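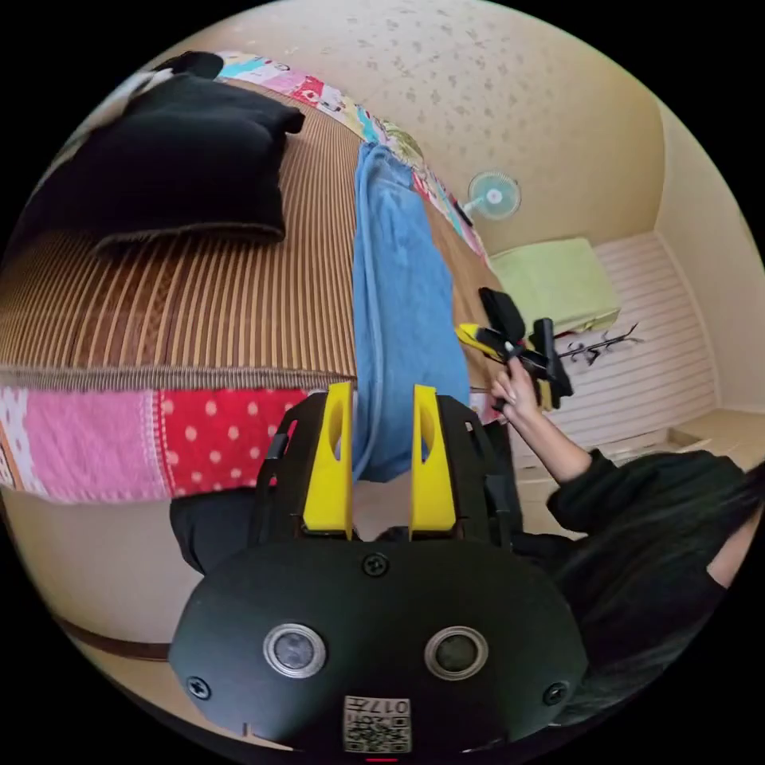 The Kovalchuk style guide goes to the printer in July, so the color question has to close on this list first. The primary pair stays as drafted: matte black as the ground, one bright yellow as the accent. The black housing with two bright yellow fingers shows the proportion I want on the report covers — a wide dark area and two small spots of accent, nothing in between.

On 28 Mar 2026 the Wutstead office wrote:

> Two points on draft 5. First, the yellow fails at small
> sizes on white stock. Can we have a darker tint for body
> captions? Second, the Tustley brochure still says the
> firm dates from 1815. The website gives no year at all.
> Which one do we follow?

First point: no tint. Captions are set in black on white. Yellow is not to be used for type below 40 point in any format, print or screen. I will add this to the section on type.

Second point: follow the brochure. The year goes on the website footer and on the inside cover of the annual report, but not in the logo lockup.

One open item. The slide template still uses Farkadness for headings, and our license covers 40 seats for print only. Until that is extended, please send slides out as PDF with the headings outlined. Do not pass the font file to clients.

Corrections to draft 5 should come to the list, with page numbers.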